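Re: [bin-picking] grasp ranking, 3000 picks later

Beat Pfister wrote:
> Does the re-ranking still help once the bin is nearly empty?
> Our numbers at Voltis go flat there, and I'd like to know
> whether to blame the method or myself.

Blame the method, Beat, it's used to it. With 4 or fewer objects left, re-ranking bought us 2 points over the plain scorer, and I wouldn't defend either of them in front of my mother. Of the 195 failures I went through by hand, most were long things near a wall. Grapes, meanwhile, have become my nemesis. Logs go up in April, if Prudus gives me the disk back.

Engelbert
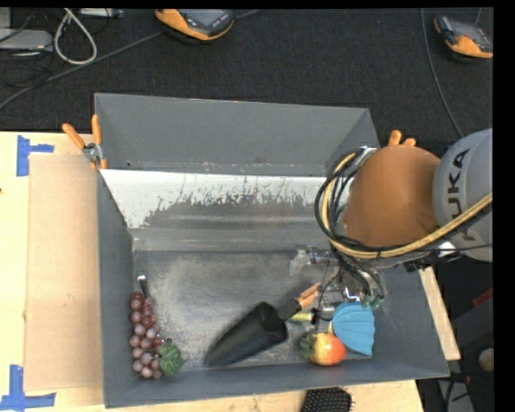
Arm in the bin, with grapes, trowel and the rest of the object set.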